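Skatirton Guest Rooms - Move-Out Inspection Checklist, Annotated
Home > Housekeeping > Checklists > Room 106

Inspected by: Dardo Escobar
Month: December
Started 9:40 a.m. Finished later than I'd hoped.

Ratings are OK, FIX, or WATCH. WATCH means I will be looking at it again next month with the same expression.

1. Entry and door

Deadbolt turns fully: OK.
Door closer: FIX. It shuts like it's been insulted. Back off the lower screw a quarter turn.
Peephole: OK, if you are five foot four. Everyone else gets a fine view of the carpet.
Key tag legible: OK. Key 1268, matches the book.

2. Smoke and carbon monoxide

Smoke alarm, test button: OK. Very OK. The gentleman in the next room came out to discuss it.
Alarm date: WATCH. Good through next year, and I would like it replaced before it starts chirping at three in the morning.
CO alarm: FIX. Present, but in the closet, under a hat. Remount at the marked height.

3. Electrical

Outlets tested: OK, all except the one by the window, which is loose in the box. FIX. Breaker off first, please. We have had that talk.
Extension cords: FIX. Two cords plugged into each other behind the dresser to feed a lamp that sits next to an outlet.
Space heater: none found. The Clirell wall unit came on at the first try and cleared its throat for a minute. WATCH.
Heater clearance, three feet: OK.

4. Bathroom

Hot water at the tap: OK after a run. It's a long way from the boiler and it likes to stop on the way.
GFCI trips and resets: OK.
Grab bar: OK. I put my full weight on it, a generous test.
Fan: WATCH. Noise, yes. Air, some. It would not hold a square of toilet paper against the grille.
Caulk behind tub: FIX. Somebody patched it with what I believe is toothpaste.

5. Window

Opens fully: OK.
Stays open without a book: FIX. The book was a good one and I've moved it to the lounge.
Screen: OK.
Egress path clear: OK.

6. Walls, bed and linens

Wall by the bed: WATCH. Small dark scratch, plus a faint gray mark lower down that could be a scuff or a thread. Try a damp cloth before anyone opens a can of paint. The last touch-up used Zuvley white on a Paredes white wall, and now I know those are different colors.
Bed frame bolts: OK, after tightening.
Bed bug check, seams and headboard: OK. Nothing found, flashlight in my teeth the whole time.
Green sheet: OK. Wrinkled, but wrinkles are not a safety matter, whatever the front desk says.

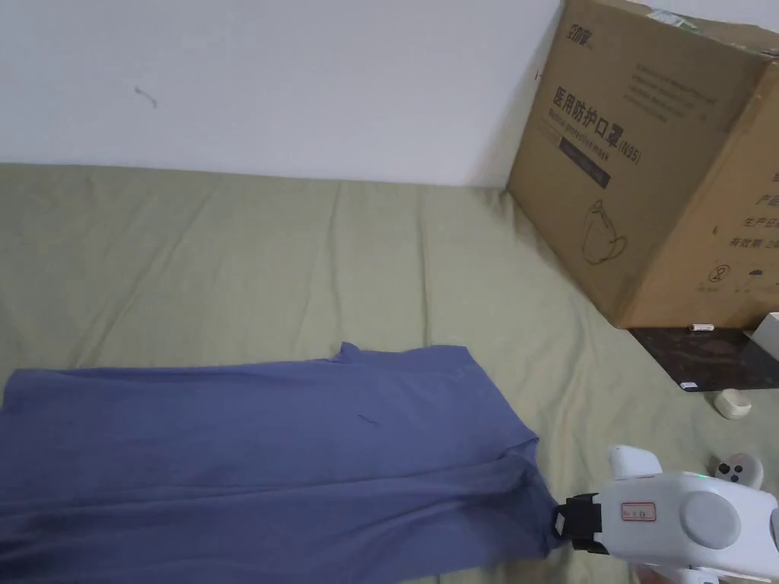
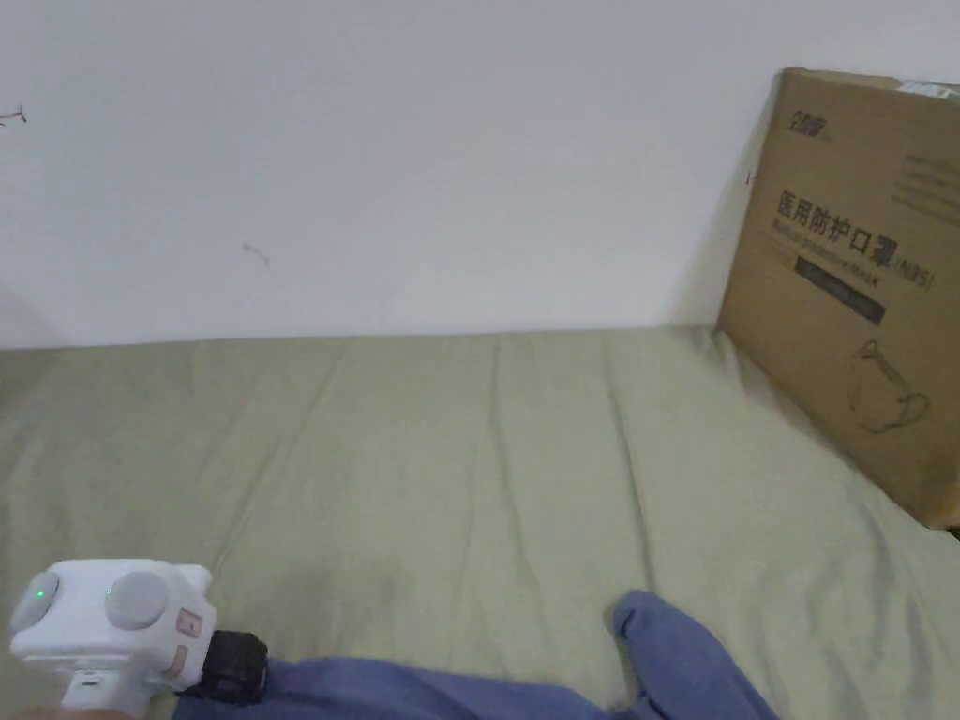

Room 106, bed side.

7. Floor and trip hazards

Carpet edge at the threshold: FIX. Lifts just enough to catch a toe. It caught mine twice.
Rug: remove. It slides, and it's ugly, though only the first is on the form.

8. Paperwork

Evacuation map posted: OK, but it shows the old stairwell. FIX before the room is let again.
Repair estimate: $139 in parts. Yearly budget for the floor is $3000, so don't go wild.
Deposit: return in full. None of the above is the guest's doing except possibly the toothpaste.

Recheck when the outlet and CO alarm are done. Leave the key in the box, and leave the door closer alone until I've found the right screwdriver.

D.E.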